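Nukau Leather Bag Guide, Section 3: Straps, Zipper and Storage
Updated November | By the Nukau Care Desk
Filed under: Bags & Totes > Care Guides

Work on a clear patch of tabletop large enough for the bag to sit flat on its base. 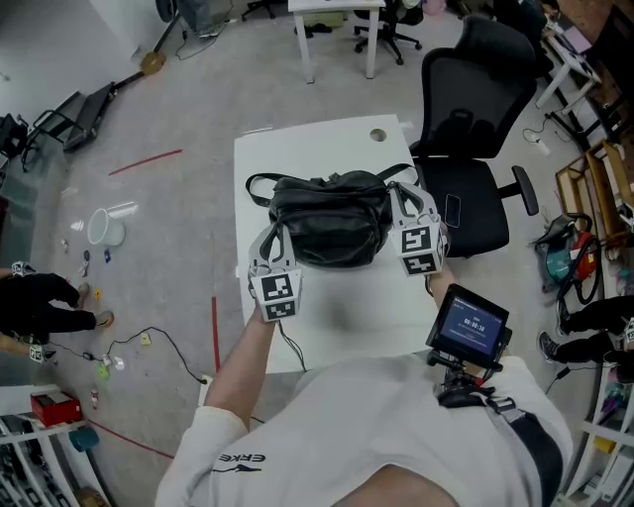 Keep a soft dry cloth within reach. Leave the bag upright through steps 1 to 5, and lay it down only when you check the base.

1. Close the zipper all the way. If it drags, run the cloth along the teeth and try again. Do not use oil or candle wax.

2. Take hold of both shoulder straps where they join the bag and raise them together. The body will sag a little in the middle, as soft leather does.

3. Look at the stitching at each strap end. Loose threads can be trimmed. If a seam has opened, stop using the bag and go to Section 7, Repairs.

4. Let the straps down to the sides. Do not fold them under the bag, where they will mark the leather.

5. Open the zipper and empty the bag, including the inside pocket. Shake out crumbs and grit.

6. Turn the bag on its side and wipe the base. Work from the center out to the corners.

7. Stuff the bag with plain tissue until it holds its shape. Newspaper ink rubs off on the lining.

Note: Straps on the Mahawong model (style 1417) are sewn in and cannot be shortened. Straps on the Clillham unbuckle for cleaning.

CAUTION: Never hang a full bag by one strap. The stitching will stretch on that side.

CAUTION: Keep the bag away from radiators and direct sun. Dried-out leather cracks first at the strap ends.

For replacement zipper pulls, write to the Drurport workshop and quote part 87. Include the style number from the label inside the pocket.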